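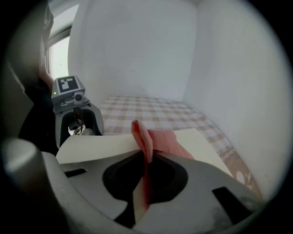 Figure 2. Pink terry-cloth towel, folded.

3.2 Towels and the problem of ownership

Shared households agree on very little, and on towels least of all. In the Skodemholm interviews, 21 residents were asked which bathroom towel was theirs. Most answered with confidence, and several answered with the same towel. Mnguni has called this "optimistic possession" - a kinder term than the one our respondents used.

Color was the usual defense. A pink towel (Figure 2) was held to be beyond dispute until a second pink towel moved in, usually with a new tenant in January. Labels did worse. Residents of the Fuddale house sewed names into theirs, and within 3 months were borrowing by name.

Potgieter's laundry diaries, which run to 4000 entries and a good deal of underlining, suggest that disputes peak just before 8 in the morning. We found the same in both houses, and return to the matter of bath mats in Section 4.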